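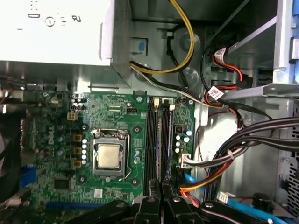
Wrist camera view, open tower, memory slots empty and no cooler on the CPU.

Stadari teleop collection – FAQ for operators and anyone borrowing the data

Same questions keep landing in the inbox so they go on one page now. Typed fast. If something is wrong, fix it, the page is open to everybody on the project.

What are we collecting?

Short episodes of a person driving the arm through PC teardown and rebuild jobs. Memory in, memory out, cables unplugged, cables plugged back, drive out of the bay. Each episode is one job, start to finish, with wrist video, joint positions, gripper opening and a line of text saying what the job was. The policy gets trained on all of it together.

Why old desktops?

Cheap, plenty of them, and the insides are a mess in a useful way. Cables everywhere, tight corners, latches, shiny stuff next to matte black stuff. If it can find a memory slot behind a loop of power cable it can probably find one in a clean case too. The other way around did not work for us, we tried in the first round at Indale and the policy fell apart the second a cable crossed the view.

How long is an episode?

Most memory jobs are under 60 seconds once you have the hang of it. Cable jobs run longer. Hard stop at seven minutes, the recorder closes the file on its own and you lose nothing, it just gets tagged as a timeout.

Do timeouts get thrown out?

No. They go in a separate folder. We use them for the success classifier. Don't delete them yourself please.

What counts as a good episode?

Arm starts at home pose. You do the job in the text line and only that job. Gripper ends up open and clear of the case. Small misses are fine, see next question.

I missed the slot and had to try again. Redo?

Keep it. Recoveries are some of the best stuff we have. A stick that goes in crooked, gets lifted, gets lined up again – that is exactly what the policy needs to see. What we don't want is ten seconds of the arm hanging there while you think. If you need to think, think before you press record.

What if I knock something else loose?

Finish the job if you can, then mark the episode "side effect" and write what moved. Two words is enough. "Fan plug out", that kind of thing. If you can't finish, stop and mark it failed.

How many per session?

Target is 100 episodes a session for memory jobs, fewer for cables, there's no target for drives yet. Don't chase the number. Tired driving is easy to spot in the joint data, it gets jerky and the grip force goes up. Take breaks.

How do I reset between episodes?

By hand, arm parked, pedal off. Put the parts back on the mat but NOT in the same spot every time. Shift the stick, turn it, sometimes flip it end for end. Nudge the tower a little too, an inch or so, a few degrees. Every so often move a cable bundle so it drapes differently.

Why all the nudging?

Because in round one everybody lined the tower up with the tape and the policy learned the tape. Moved the case two inches and it pushed the stick into the side of the power supply, every single time, very confident about it. So now the tape is only there to show the outer limit. Anywhere inside is good.

Is the machine powered while we work?

Never. Wall cord off and out of the socket, and the cord stays in the bin by the door for the whole session. Hold the power button a few seconds after unplugging. Do not open a power supply, ever, for any reason, not part of this project.

Static?

Wrist strap on when your hands go in the case. The boards we use are already retired, so a dead one is not a tragedy, but a board that dies visually fine still goes back in the pool and we don't much care. The strap is a habit thing, we also handle the good arm electronics at that bench.

Why is the CPU cooler off?

On the memory setup it comes off so the fingers have room beside the slots and the camera can see more of the board. There's a second batch with coolers on, started in October, and a full mix is planned. Do not pull a processor. The socket lever is off limits for now, the job list has no CPU jobs in it and bent pins would end that tower's usefulness for later.

Which camera views are saved?

Wrist view always. Overhead view if the overhead is working, check the green line in the recorder. Episodes with wrist only are still good. Episodes with overhead only are not, redo those.

The gripper is always in the bottom of the wrist picture. Crop it?

Please no. Fingers need to be in there, the model uses them to judge how far off it is. If you can't see any finger at all the mount has slipped. Stop, tighten, run the two minute check in the setup notes, then go on. Throw out anything recorded after the slip if you know when it happened. If you don't know, flag the whole batch and somebody will look.

What about glare?

Metal in there throws light back at the camera – socket frames, heat spreaders, supply housings. Some glare is fine and we want it in the set. Whole picture washed out is not. Overheads on, bench lamp off or pointed at the wall. Blinds wherever they happen to be, don't fix them to one setting, same reason as the tape.

What do I write in the text line?

Plain words, like telling a coworker. "Put the memory stick in the slot nearest the processor." "Unplug the blue data cable from the board." Vary it. Say stick, module, memory, RAM. Don't use left and right without saying left of what, the wrist camera turns with the arm and we had a whole week of lines that meant the opposite of what the picture showed.

Can I paste the same line for a whole batch?

No!! Somebody did, 331 episodes, all identical wording with the same typo. The policy now responds better to "memmory" than to the real word. Kind of funny, also took two days to rewrite them all by hand. Use the phrase list if you run dry, the button is next to the record button.

Do typos matter otherwise?

One here and there, no. People type with typos, the thing should cope.

Which slot should I use?

Mix it. Where a board has two slots, half and half over a session. The recorder keeps a tally in the corner, glance at it. Same for latches – some slots have a tab only at one end, some at both, so read the card on the side of the tower before you start and write the tower number in the header.

How hard can I push?

Until it clicks or until the force bar goes orange. Orange, back off. Red trips the arm and you have to re-home, takes a few minutes and is annoying. If a stick needs red to seat, the slot is dirty or the stick is the wrong kind. Check the notch.

Do I need to be good at driving?

Not on day one. Everyone does a practice tower first and nothing from it is saved. After that a half session with somebody next to you. Left handed people, swap the pedals, it's a checkbox in the settings, doesn't affect the data.

Can I use my own style?

Yes, within reason. Some people come down straight over the slot, some slide in from the side along the cables. Both are good and we want both. What hurts is one person switching style in the middle of every episode, since the model then sees hesitation where there isn't any.

Who checks the episodes?

Every one gets a fast look at 4x from someone who didn't drive it. Pass, fail, unsure. The unsures get a second look. Expect nearly a tenth of your first batch to come back, it drops off quickly. Not a grade, don't take it as one.

Can the policy run by itself yet?

On memory removal, fairly often. On memory insertion, sometimes, and only on towers it has seen. Cables no. Thin flat data cables are bad, it grabs at the edge and they slide out. The Cekora fingertips help, softer pad, but we only have one set so they rotate between benches. Write which tips you had on. It's a dropdown, defaults to standard, and people forget to change it.

So are my episodes from the old tips useless?

No. Fine to mix as long as the header is right. Wrong header is worse than no header. If unsure pick "unknown".

Who can use the data?

Stefanou bench and Indale bench both have full access already. Anybody else on the project, ask through the shared inbox and say what for. Outside use is not settled. The towers were wiped and the drives in them are blanks, but labels with serial numbers still show up in some of the wrist video, so those need to be blurred before anything leaves the building.

Where do files go at the end?

Recorder uploads overnight if you leave it on. So leave it on. If the upload bar was stuck when you left, say so in the log, don't copy to a personal stick. Disk holds a bit over a week of sessions before it starts complaining.

Something broke, what now?

Arm stuck or making a noise: big red button, then the log, then the inbox. Camera gone black: reseat the cable at the wrist first, it's that nine times out of ten. Recorder frozen: wait a full minute before killing it, it's usually writing the last file. Tower fell off the riser: happens, put it back, check the board for cracks, new tower number if you had to swap it.

Still to add: drive bay jobs, screw jobs (not before the new driver bit arrives), how to book a bench. Booking is first come for now, sheet on the door, mornings before 9 are usualy free.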